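Randitz footbridge closed - anyone know for how long?

3 min read

tealkayak
The footbridge over the canal at Randitz has been fenced off on both sides. There's a county notice on the fence dated May 2020 that says "closed pending inspection" and nothing else. I walk over it to get to work. The detour through Dukdale is 2 miles.

rmp_148
A piece of concrete came off the underside and landed on the towpath. My neighbor heard it go. No one was hurt. Fire department came out first, then two county trucks.

ohmsford
It was on the list for repair two years ago. The deck was patched and the supports were left alone. I said so in this forum then and got told I was scaremongering.

tealkayak
I don't remember anyone saying that.

ohmsford
It's in the old Ikau Road thread. Go look.

gravelpit
The supports were looked at. The report is on the county site. It rated them "fair" and asked for another look within 21 months. You can argue with the rating but they weren't ignored.

ohmsford
Fair to you and fair to the person walking under it are different things. And that second look hasn't happened.

rmp_148
Called the roads office this morning. The woman there said an engineer from Teoh is coming to take core samples, and the fence stays up until the results are back. She would not give a date. She did say September is the earliest if the supports need work.

gravelpit
September sounds right. They have to order steel and keep the towpath closed while it's lifted in.

millrace_walker
Is the towpath closed too? I went under on my bike yesterday evening and there was only a cone.

rmp_148
Yes, it's closed for 200 feet each way. Somebody must have moved the barrier. Please don't ride under it.

millrace_walker
OK, will stay off it. For those of us now stuck going through Dukdale, the store by the bus stop opens early and sells coffee beans. I've been drinking the charcoal fire one.

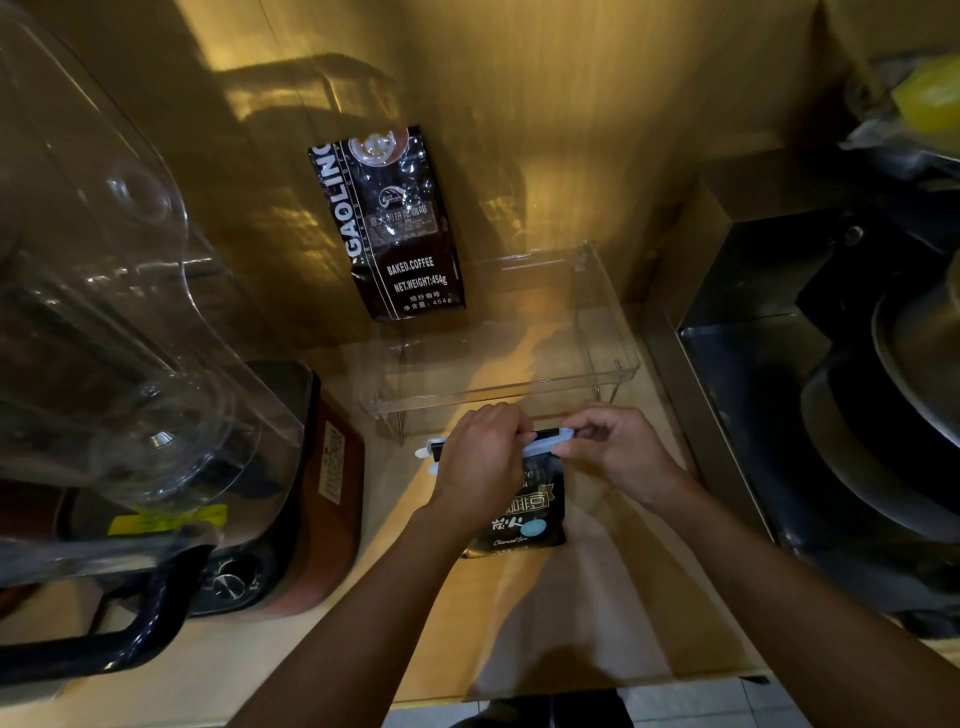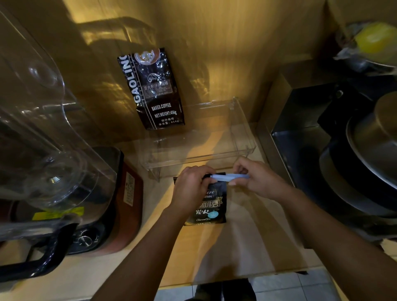
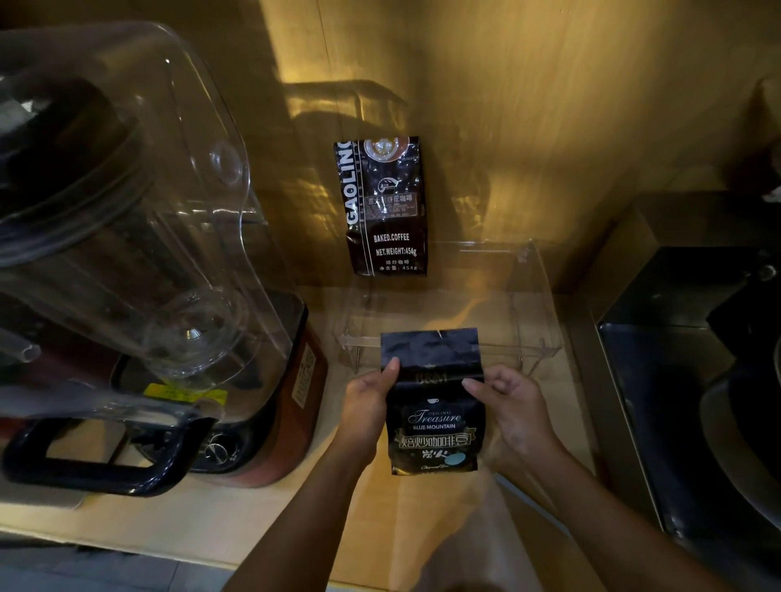

Back to the bridge - does the 21 month thing run from the report or from when the patching was finished? If it's the report then they are already late.

gravelpit
From the report. So yes, they are late, I'll give ohmsford that one. I still don't think it was covered up.

ohmsford
I didn't say covered up. I said left alone.

tealkayak
Can we ask for a shuttle in the meantime? There are older people on the Randitz side who can't walk 2 miles to the pharmacy.

rmp_148
You can write to the roads office. They log every letter. I've sent mine.

Comments (3)

kestrel9: The fence on the Dukdale side blew over last night. I reported it.

jon_by_the_lock: Crew was out with a drill rig this morning, so the sampling has started.

pinetop: I'd take the detour over a bad bridge. Leave it shut until it's fixed.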